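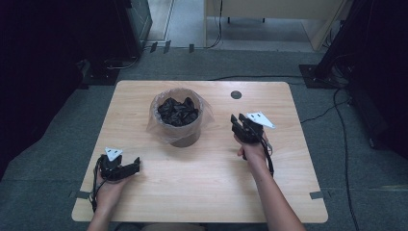

## Wastebasket

A wastebasket is a small open container for dry household trash, kept indoors and emptied by hand. I grew up calling it a trash can, my grandmother called it the paper basket, and half my neighbors say bin, so feel free to read any of those wherever I've written one of the others. This entry covers the small indoor kind. Curbside cans have their own entry, and it's a long one (I got carried away with the lids).

### Name

The word is as plain as it looks: a basket for waste, and in the beginning mostly waste paper. People wrote a lot of letters and spoiled a lot of sheets. In offices the basket sat next to the desk, and in houses it sat wherever the writing got done. "Wastepaper basket" is still the everyday name in Britain. In the United States the paper part mostly fell away.

### Early baskets

The oldest ones I've handled are woven – willow, split ash, sometimes rattan. They're lovely and they leak pencil shavings all over the rug. Metal came in for offices partly over worries about fire, which makes sense when you picture a room full of smokers and paper.

My favorite example is the Sinetti desk basket of 1920, a tapered tin thing with a rolled rim and a painted band near the top. It stands 9 inches tall, so it fills up by lunch if you get any mail at all. I have one and I love it and I wouldn't recommend it to anyone with a real job. The band is usually green, although Brenda Ledesma, who lent me most of her notes on the maker, swears the brown ones came first. We've gone back and forth on that one since April and neither of us is budging.

### Plastic and the liner

Molded plastic made the wastebasket cheap and easy to rinse, and after that people started putting wetter things in it. Plastic bags were the next step. They turned up in the middle of the twentieth century, first for places with a lot of garbage to move, and then in kitchens everywhere.

A liner changes how a basket gets used more than any other thing on this page. You stop washing the basket. You stop carrying the whole basket outside. You also start buying bags forever, and they come in sizes that match nothing! My hall basket takes a Cheon small, which is sold in rolls of 30, and it hangs a good hand's width over the rim. Liso makes a shorter one that fits nicely until you put something in it, and then the rim lets go and the whole bag slides down to the bottom.

There are a few ways people deal with a loose bag:

- folding the extra over the rim and leaving it (my method)
- twisting the slack at one side and tucking it under itself
- a rubber band around the outside, just below the rim
- a separate inner ring, which the Jornano baskets have and which I lost within a week

Clear and cloudy bags are common in offices and in places where someone wants to see what's being thrown out. Black and white ones are more of a home habit.

### Tying off

Most small liners have no drawstring, so they get tied by hand. The usual way is to gather the top, twist it a couple of turns, and pull the twisted part through its own loop. It's an overhand knot and it holds far better than it should on something that slippery.
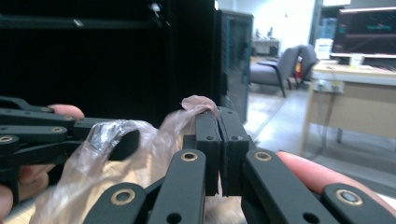
Some folks tie two opposite corners together and then the other two, which leaves a sort of handle. I do this with heavy bags and feel very pleased with myself every time. If you plan to open the bag again, leave a long tail and don't pull the knot down hard – thin film stretches as it tightens, and after that it's scissors or nothing.

### Collecting

There is a small and friendly trade in old wastebaskets. Tin ones with their original paint do best, and dents along the bottom edge hardly matter. Rust inside matters a lot. The most I've ever paid was 110 dollars, for a Sinetti with a clean band, and I told my family it was less. Woven baskets are cheaper and harder to date, and plenty of them started life as something else, usually for yarn or fruit.

Check the bottom for a stamp before you buy. Sinetti put theirs slightly off center, and the later copies have it right in the middle.

### See also

- Coal scuttle
- Curbside can
- Umbrella stand
- Yarn basket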